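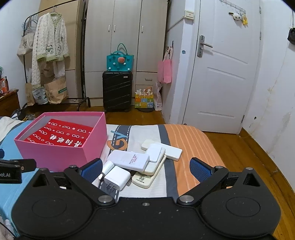
charger pile on the bed, suitcase waiting. packing thread, sorry in advance

1/ right. moving out of the Willham flat, got one suitcase and far too many bags. started with the electrics because last time I left them till the end and ended up at the station with no charger and 3 percent battery

2/ why is everything white. adapters white, power banks white. tipped the lot out on the stripy sheet so I could at least see what I own

3/ I have no memory of buying this many power banks. one was a leaving present from the Garcia office, fine. the rest?? think I buy one every time I get stranded somewhere

4/ also there's a remote at the bottom of the pile. cream one with buttons. pointed it at everything in the room, nothing. if it belongs to the landlord he can have it back

5/ adapters with the folding prongs are definitely coming. they go flat, they don't poke holes in your jumpers. the cable under there is too short to reach anything but I'm taking it anyway, don't argue

6/ Celeste Brandão has just messaged to say power banks go in HAND luggage not the suitcase. she is right. she is always right about luggage. took them out of the mental suitcase and put them in the mental tote

7/ the tote is the teal felt one with the orange pom-pom btw. sat on top of the black case by the wardrobe looking very ready. more ready than me

8/ pink box with the red card in it is still open on the bed. not packing that flat, the card'll bend. might take the card out and wrap it in a t shirt, might carry the whole box on my knee for 3 hours like a cake

9/ tea break

10/ back. wardrobe next. it's the tall beige one and I'm scared of it. everything I didn't want to deal with in May went in there and I shut the door

11/ the panda cardigan. fluffy, white, green trim, takes up half a suitcase on its own. tried to leave it with my sister once and asked for it back after two days. WEARING it on the train. I'll be boiling but it's decided

12/ rail is borrowed so that stays. canvas bag on the end of it comes, good for shoes. paper bag underneath can do the charity shop run, the one on Iltton Road takes clothes till four

13/ gift bag on the floor by the case is not to be touched until I've worked out who's getting what out of it. I had a list. the list is in a coat

14/ do NOT let me forget the back of the door. little plush on the hooks and the yellow thing next to it. I left a dressing gown on a door in the last place and the postage to get it back was more than the dressing gown

15/ and the pink bag on the corner hook!! walked past it all morning, stopped seeing it

16/ someone asked what I use for cables. freezer bags. one per gadget, write on it in marker. tried a proper Skestusen organiser thing with elastic loops, lost it inside a differnt bag

17/ ok plan. electrics in the tote, bedding last, blanket round anything that breaks. bus is the 46 and it's every 90 minutes on a sunday so I can't mess about

18/ still no idea about the remote. if you've stayed in this room and you know what it turns on pls message me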